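Complaint Handling Under Municipal Sign Bylaws During Election Periods

Student project report
January 25, 2019
By Zuzanna Bednarek and Valbona Angelovski

Print | E-mail this page
Shares: 60

1. Purpose

This report looks at how a municipality handles complaints about election signs, and whether its procedure treats candidates and third parties in the same way. The project was limited to one council, the Town of Sevanero, and to one campaign period. We did not try to judge whether any particular sign was fair comment. Our interest was in the process — who receives a complaint, who decides on it, and what the owner of the sign is told.

2. Background

The Sevanero sign bylaw was rewritten after an earlier dispute over the removal of placards from a road reserve. The current version allows election signs on private land with the consent of the occupier, and on public land only at listed sites. It sets limits on size and height and requires the name of the person who authorized the sign. It says nothing about content. A sign that is offensive or inaccurate but otherwise meets the bylaw may stay where it is.

Officers may remove a sign without notice where it blocks a sight line at an intersection. In all other cases the bylaw requires written notice, and the owner then has two days to fix the problem or ask for a review.

3. Method

We requested the complaints register for the campaign period and received it in March as a spreadsheet with personal details taken out. The register held 3,083 entries. After duplicates and entries unrelated to election signs were removed, 2,914 remained. Each was coded by type of complaint, type of sign owner and outcome. Where the free text was unclear, both authors coded the entry separately and then compared results. Disagreements were settled by going back to the wording of the bylaw.

We also read the council's internal guide for officers and compared it with the bylaw, clause by clause.

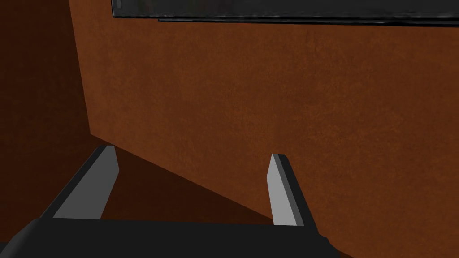
4. Findings

4.1 Content complaints

Many entries objected to what a sign said and made no mention of its size or location. The guide tells officers to close these with a standard letter. In practice a number were passed on for inspection, and the inspection then found a technical breach such as a missing authorization line. A content complaint could therefore lead to removal, even though content is outside the bylaw.

4.2 Notice

Notices to candidates were usually sent to a campaign office and logged. Notices to third parties, including the ratepayer group Truvov and the tenants' association Ginting, were often recorded only as "attempted". The review period still ran from the date of the attempt. We consider this the most serious gap in the procedure.

4.3 Contractor removals

Removal was carried out by a contractor, Tivero. The contract refers to an older version of the bylaw, which had no notice step. We could not tell from the register how often this affected the result.

5. Limits

The register does not show who made each complaint, so we could not test whether rival campaigns were the main source. Outcomes were entered by different officers, and the labels "resolved" and "closed" seem to have been used for the same thing.

6. Recommendations

Content complaints should be closed at intake and not sent for inspection. The review period should start when notice is received — or, failing that, when it is posted at the site. The removal contract should be amended to match the current bylaw. The register should use a fixed list of outcomes.

Comments (2)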